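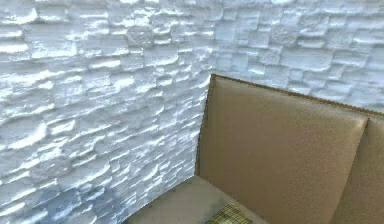

Corner bench in the sim, stone walls behind, plaid item on the seat.

Notebook, July, started 9:40

Continued with the bench task in the Jalov scene. The goal is the same as last week: the operator drives the arm by remote control, picks up the plaid item from the seat, and puts it against the backrest. Later we want the policy to do it alone, but first we need demonstrations that are clean enough to learn from.

State of the data before today: 241 demonstrations accepted. Target for this scene is 511, the same as we used for the Sastau scene, so that the two can be compared.

Setup: Fellex hand controller, right hand only. Position scaling 2 to 1, so the hand moves two centimeters and the gripper moves one. I tried one to one again for the first few runs and I do not like it. The approach is faster, but near the seat my small hand movements go directly to the gripper and it pushes into the cushion. Went back to 2 to 1 and left it there.

Problem one, depth. I still misjudge the height above the seat. The seat cover is smooth and all one color, so there is little on it for the eye to hold on to when I come down. The pattern on the plaid helps, and I now look at the lines of the check and not at the cushion. Ivars does it differently, he watches the trim on the edge of the backrest and uses it as a ruler. He is better than me at the approach, so maybe I should copy him.

Problem two, the wall. The stone relief is heavy to render. When the view turns so that the wall fills most of it, the delay in the controller grows and I can feel it in the hand: I stop, the gripper continues a little, I correct, it goes back too far. Three demonstrations this morning had this swing in them. I rejected all three. Asked Ivars Dzene if we can use a simpler mesh for the wall during recording and put the good one back when we render the training images. He says yes, the replay uses only the joint positions, so the pictures can be made afterwards at any quality. He wants to check that the collision shape stays the same. Important, because the left wall is close to the seat and the elbow sometimes touches it.

11:15. Simple wall mesh is in. Delay is much better. Recorded again with the same start pose. I notice that I move slower now than in the first demonstrations, probably from more practice at being careful. This can be a problem: if half of the set is fast and half is slow, the policy has to average between them. Sakalauskas had this in his drawer data and solved it by resampling every episode to the same number of steps. I would prefer to try without it first.

Rules I follow from now on, so that the next person can do the same:

Start from the home pose, always, also after a failed grasp.
Do not pause above the object for longer than one second. Pauses teach the robot to pause.
One regrasp is allowed and stays in the data. Two regrasps – throw the episode away.
When placing, touch the backrest panel lightly and open. Do not drag along the seam.
Stop recording only when the gripper is back above backrest height.

The rule about regrasps is a discussion point. Ivars thinks we should keep more of the corrections, because the policy will also miss and should know what to do then. I agree in principle, but my second regrasps are mostly confused movements and I would not want to learn from them myself. We decided to save the rejected ones in a separate folder and not delete them.

14:30. Test training on the old data, only 3,000 steps, to see if the pipeline works from end to end. Loss goes down, nothing strange. In rollout the gripper goes toward the right place and closes too early, above the fabric. This looks like my own depth mistake from the early episodes. I will go through the first demonstrations and mark the ones where I closed in the air.

Open points:

Collision check for the simple wall (Ivars).
Wrist view during teleoperation, small window in the corner of the screen. Could help with the height.
Change the light direction a little between episodes, or keep it fixed until the base policy works? I vote for fixed.
The cushion does not deform under the gripper. The real one will – ask Sakalauskas how he set the contact stiffness.

Controller battery is on the charger, left side of the desk.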